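Kitchen Stuff > Storage & Tabletop > Plastic Bowls and Domes FAQ

Plastic bowls, lids, domes - the questions we get most

Updated June 9, 2024

Can the clear domes go in the dishwasher?
Top rack, yes. Bottom rack no, they warp. Hand wash keeps them shiny longer.

Mine went cloudy. Ruined?
Probably just hard water. Soak in warm water with a splash of white vinegar, 8 minutes or so, rinse, dry with a soft cloth. No scrub pads!! Scratches dont come out. 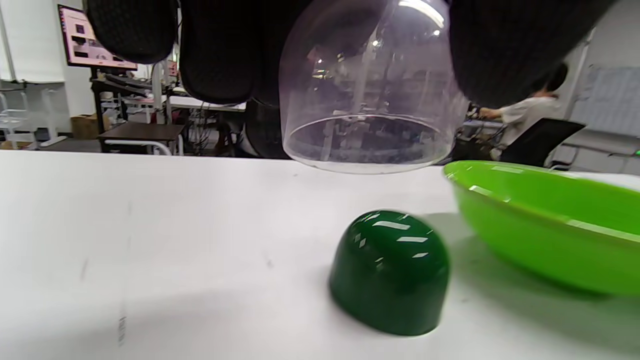
Same goes for colored pieces, tho scratches show less on the greens. Dark glossy ones do show fingerprints. Wipe and move on.

How do I store a dome?
Open side down, on a clean shelf. Don't stack more than 3, the rims stick together.

Microwave?
No. Not the domes, not the bowls. Please stop asking Umut.

Do you sell single pieces?
Yes, at the Carkthorpe shop. Online its sets only until Febuary.

Filed under: Care & Cleaning, Plasticware

Comments

Florin Dinu: vinegar worked, took 2 soaks though

Zulkifli Setiawan: Any way to get two stuck bowls apart? Tried pulling, no luck.

Kári Lauritsen: @Zulkifli cold water in the top one, stand the bottom one in warm. Then twist.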